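I have moved house and would like to report on the state of the moving industry, the state of my knees, and the town of Enlow, in that order.

1/ The quote from Destden Removals was $1,182. I asked what it included. The woman on the phone said "the removal". Fair enough.

2/ I own 28 boxes of stuff, apparently. I would have guessed a dozen and a couch. Eleven of them say MISC in my handwriting, so past me is no help to anybody.

3/ The truck turned up at 6 am. It had been booked for 8. I answered the door in a towel and one sock and was asked, very politely, whether the towel was going on the truck.

4/ Things I was certain I'd thrown out and have now paid to transport: a fondue set, the manual for a fridge I sold, a jar of foreign coins, one rollerblade.

5/ The couch didn't fit through the new front door. It didn't fit through the back door either. It went in through the bedroom window with the neighbour's whole family watching from their driveway in camp chairs. They'd brought snacks. I've lived here four hours and I'm already the entertainment.

6/ Enlow, for those who haven't been: a servo, a bakery, a bowls club and a roundabout with opinions. The bakery shuts at 1. I learnt this at ten past.

7/ The internet people (Flunska, if you're also shopping for disappointment) say I'll be connected in September. I've been posting this from the end of the driveway, where I get two bars if I face the bowls club.

8/ Changing your address is a hobby in itself. The power company wanted proof I lived here. The proof they'd accept was a power bill.

9/ I was on hold for 178 minutes. The music was one pan flute song. I know it now. I could play it at your wedding.

10/ The bin situation. There's a red lid, a yellow lid, a green lid and a purple lid, and the council calendar explaining them is colour coded in four colours, none of which are those. I put out the yellow. Everyone else in Kadlec Street had put out the green. I wheeled it back in past the camp chairs.
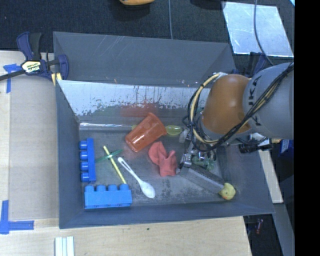

11/ Unpacking update: the kettle was in a box marked BATHROOM. The bath mat was wrapped around the toaster. I'd like a word with whoever packed this, and she'd like a lie down.

12/ 4 boxes to go, all MISC. I've put them in the spare room and shut the door, which is how my parents did it and they've been happy in that house for decades.

13/ Bakery again this morning, 7 am, first in line. They were out of vanilla slice. The bloke behind me said you have to order it the day before — everyone knows that. I've ordered two for tomorrow.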